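The Dela Peña Toy Library opened in November with 300 items on its shelves and a borrowing period of three weeks. Membership has since grown to 135 households, and the collection has been moved twice to larger rooms in the same building. Its lending records show 3,630 loans to date, a figure that exceeds the projections submitted with the original grant application.

Toy libraries have operated in the United States since the Depression, when families who could not buy playthings were offered the use of them. Many closed in later decades as manufactured toys became cheaper. The present revival has different causes. Apartments are smaller, children outgrow their interests quickly, and parents have begun to ask what becomes of a plastic kitchen after its second year of use.

Parviz Salehi, director of the library, regards storage as the most common reason families join. "People come to us with a closet that no longer shuts," he said. "They would like their children to have variety, and they would like their hallway back."

Members pay an annual fee set according to household income. Each may borrow up to 4 items at a time, and puzzles are counted as a single item regardless of the number of pieces. Returned toys are inspected, cleaned and held for a day before going back on the shelf. Items with missing parts are placed in a separate cabinet until the part is found or a replacement can be made. 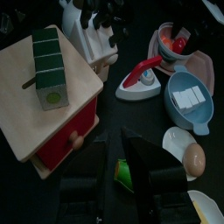
Repair has become a larger share of the work than the founders expected. Gralto, a woodworking cooperative two blocks away, sets aside one evening a month for the library and charges only for materials. Hinges and wheels account for most of the requests. Electronic toys present greater difficulty, and the library stopped accepting them as donations last spring unless the battery compartment closes with a screw.

The question of what to acquire is reviewed each season. Construction sets and ride-on vehicles have the longest waiting lists. Board games, which the library purchased in quantity at the outset, circulate slowly except during school vacations. Staff have responded by lending games in pairs and by extending the loan period for them to six weeks.

A second branch is planned for the Pando neighborhood, where a former shoe store has been leased. Mr. Salehi said that opening hours there would include two evenings, at the request of parents who work weekends.

Contact the editors | Copyright Uramex Magazine. All rights reserved. | Back to top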